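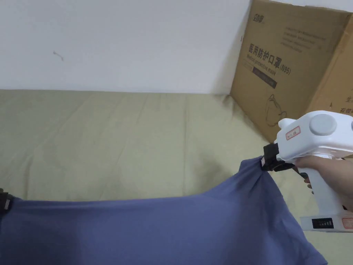
T-shirt pulled out flat over a khaki cover, face mask carton in the corner

Print this page | E-mail this page
Last updated: September

Moving a full bedroom two hours away, what to do with clothes and a slat bed?

We're moving out of a rental near the Stostenmont end of town and into a smaller place up the valley. The truck is booked for 8 a.m. and has to be back by 6 p.m. the same day, so I get one trip. The bedroom is the part I can't work out.

There's a double bed (Drevora, the slat kind with the metal centre rail), a Flurkska chest of drawers, and far more clothes than I thought I owned. I've seen people say leave the clothes in the drawers and wrap the whole thing. I've also seen people say never do that. The chest is the flat-pack kind with thin backing and I put it together myself six years ago, so it has already been through one move and leans a bit to the left.

Other things I'm stuck on:

Do I take the bed apart the night before and sleep on the mattress, or leave it until morning?

Is it worth buying wardrobe cartons? The place near me wants a deposit on them.

The wall behind the bed has a couple of marks. The landlord is fairly picky. Do I try to clean them or leave them alone?

Budget for the whole move is $800 and the truck and fuel take $556 of that, so I'm not looking to hire packers.

Posted by slowkettle

ridgeline_mum

Take the clothes out of the drawers. I've moved five times and the one time I left them in, the bottom dropped out of the second drawer on the stairs. Flat-pack drawers have a thin panel sitting in a groove, and it isn't made for being tipped on end with jeans in it. If yours already leans, empty it, take the drawers out, carry the shell by itself, then slide the drawers back in once it's on the truck. Tape across the front with painter's tape. Packing tape will lift the finish.

For clothes, medium cartons. Large ones are fine for doonas and pillows, but people fill them with jumpers and then can't get them down the steps. Fold T-shirts flat and stack them, don't roll them for a move this short. Rolling saves room in a suitcase but in a carton you get gaps and everything shifts. Lay each one out on the bed, smooth it, fold the sides in, fold in half, next one. It's dull work but you'll unpack straight into the drawers at the other end. I do it over two evenings with the radio on.

Skip the wardrobe cartons unless you have suits or long dresses. Put a garbage bag over ten or so hangers, poke the hooks out through the bottom of the bag, tie the other end. Lay them over the back seat of the car.

Bed: night before. You'll be tired and in a bad mood in the morning and that's when the bolts go missing. Put the bolts and the Allen key in a sandwich bag and tape it to the centre rail. Number the slats in pencil if they aren't all the same length. Some of the Drevora ones aren't.

Marks on the wall: damp cloth and a tiny bit of dish soap, test a spot down low first. If it doesn't shift, leave it. A shiny rubbed patch looks worse than a scuff and you'll be charged for that one.

boxedin22

Disagree about the drawers. Left mine full for a 300 km move and it was fine, wrapped in stretch film. Mine was solid pine though.

Also get the cheap tape gun from Ikeda Storage, you'll thank yourself.

tannery_lane

Mostly agree with the first reply. A few things to add.

Check the condition report you signed when you moved in before you touch the wall. If the marks are listed there, you don't have to do anything. If they aren't, small scuffs usually count as wear and tear, but that depends on where you live, so ring your tenancy advice line. Take photos with the bed out of the way, in daylight.

Mattress goes on the truck second last, upright against the side, in a proper bag. Not flat with boxes on it. The last thing on is whatever you need first, so for me that's bedding, the kettle, a lamp and the sandwich bag with the bolts in it.

Before you fold anything, go through it. I got rid of 2 cartons' worth of clothes last time, mostly shirts with stretched necks that I kept for painting in. You only need one shirt for painting in. The op shop may not take cartons on the weekend, so check their hours and drop them off before moving day.

With your chest, look at the cam locks on the left side. They work loose and that's often where the lean comes from. Quarter turn with a flat screwdriver before you move it, and again after.

Related topics

Getting a couch around a tight landing
Can you reuse moving cartons for long-term storage?
Slat bed squeaks after being put back together
What to do first on the day you hand back the keys
Removing tape residue from painted furniture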